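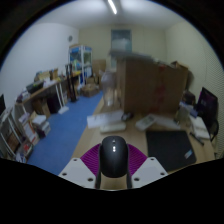
Trotton Desk Fair, Saturday

I went to the Trotton Desk Fair with a list. The list had one item on it, a chair, and I came home with a mouse pad and a bag of pens, so you can judge for yourself how well the list worked.

The fair fills two floors of the old Lallow building, which used to sell carpet and still smells faintly like it. Downstairs is new stuff: desks that go up and down, lamps, cable trays, and a man demonstrating a footrest to people who had only stopped to tie their shoes. Upstairs is the part I like, where companies clear out whatever they no longer want and furnish small rooms with it, so you can see how a desk looks when somebody has been at it. Mostly it looks like my desk. I found this comforting and slightly expensive.

Admission was 18 dollars, coffee not included. The coffee turned out to be the right choice to leave out.

I started downstairs because my friend Mawar Sumampouw wanted to try the Panagiotou standing desk, the one with the motor you can't hear. You can't hear it because the hall is so loud. It costs 1399 dollars and remembers four heights, which is three more than Mawar has. She rode it up and down for a while and said she would think about it, in the voice people use for gym memberships.

The mice had a table to themselves near the stairs, and I stayed there longer than I meant to. I have used the same plain black mouse for years and was told by Hakim Wijaya, who was running the table for Nelthorpe, that I had been holding it wrong all that time. He had me try a vertical one (like shaking hands with a potato), a trackball, and one so flat I kept looking under my palm for it. Then he handed me a glossy black one with a rounded top, and it felt exactly like a mouse. I told him so. He took it as a criticism.

Glossy is a bad idea, by the way. It looks wonderful until you have lunch.

Upstairs, the talk at two o'clock was "The Honest Desk," given by Valentyna Dmytriv, who plans offices for a living and has opinions about paper. She thinks most people own a desk big enough for their work and then park a cardboard box on it. The box arrives, gets opened, and stays until spring. She asked for a show of hands from anyone with a box on their desk right now. I put mine up halfway, since mine is only a medium box.

Her other point was about remotes. Every desk has one, she said, and it belongs to something in another part of the room – the air conditioner, a fan, a projector that left with the last tenant. She suggested a hook on the wall. Shoaib Bajwa, sitting next to me, wrote down "hook" and underlined it twice, then lost the pen under his chair.

The sale opened at three. Light wood desks went first, at 80 dollars each, and you had to get them down the stairs yourself. A very nice drawer unit was marked 415, and it went to a couple who then stood beside it for a long time discussing their car.

If you go next year, park behind the building and eat beforehand. Bring a tape measure too, as the one at the information desk is shared and I never once saw it there. The chairs, I learned on my way out, were in the annex across the yard, which closes at two.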